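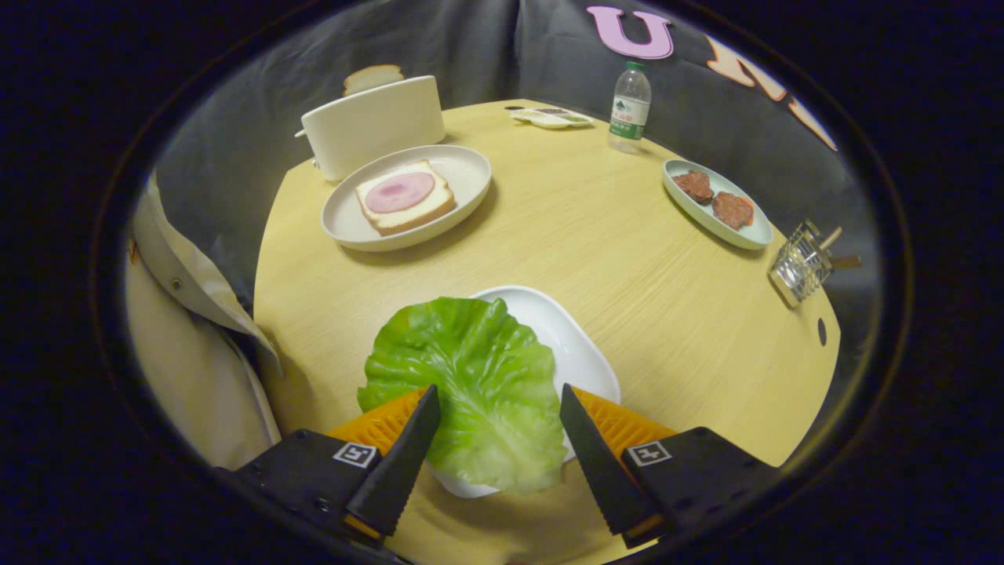
Leaf in the fingers, ham already on the bread.

15 Feb 2018, Memstead, sandwich task

Lettuce was the one I'd been dreading and it's still the worst of the lot! It flops, it curls round the fingertips, and when you open up to let go the serrations like to hang on to a frill. What I settled on was gripping low down near the pale base, where it's stiffer, then coming in flat over the ham and opening slowly. Much better than grabbing it by the middle (which I did for most of the morning, like a goose).

Running tally so far is 251 episodes on the card. I've flagged 76 to look at again, nearly all of them lettuce. Some are fine, I think, just ugly - a second try at the grasp, or a long hover while I made up my mind where the bread was. I'd like to keep the second tries. The policy is going to miss as well, and it'd be nice if it had seen somebody miss and then carry on.

Things to fix or remember:

Hold the gripper level for a second before moving off. The Trulero script trims the start by motion, and if I'm already swinging it chops the approach.

Keep the tags on the mounts clean. My thumb lands right on one when I change hands, and then the opening width goes silly for a stretch.

Shift the plates between runs, and I mean properly shift them. I caught myself putting the bread plate back in the same spot out of habit, so there's a run in there where the layout barely changes. Same goes for the toaster - turn it a bit, push it back, whatever.

Leave the other food and the water bottle on the table. Jenő Bodnár asked whether we should clear them for the first batch and I said no, I want the clutter in from day one.

The top slice is a nicer job altogether. Pinch it, keep it upright on the way over, then roll the wrist so it comes down flat on the lettuce. I did have a bad habit of squeezing too hard, so now I close until it's just held and stop there.
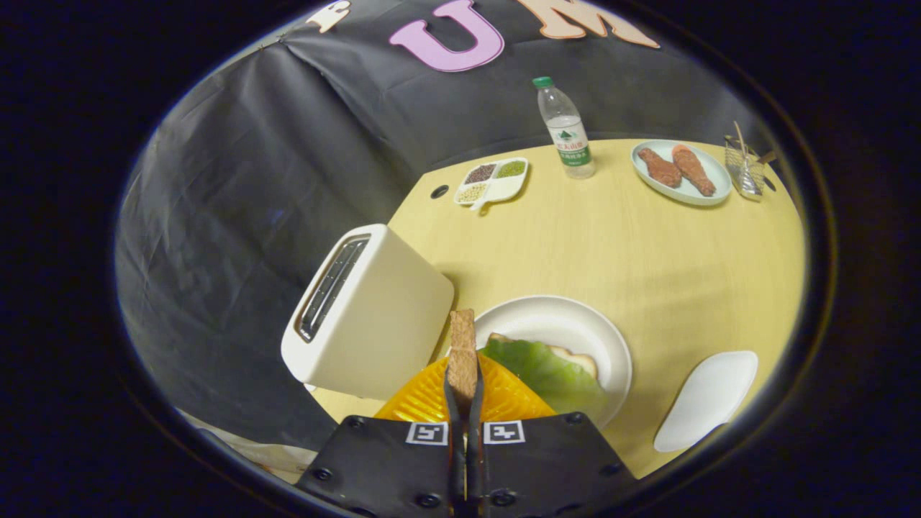
Gudrun Eide reckons we ought to cut each sandwich into separate episodes, one per layer, so a botched leaf doesn't cost us a good slice of bread. I'm half sold on it. My worry is the joins, where the hand is leaving one job and heading for the next, and I'd hate to lose those. We'll try it both ways on the Flata box with the same 95 sandwiches and see which one trains better.

Still to do: copy the card, go through the flagged ones, buy more lettuce.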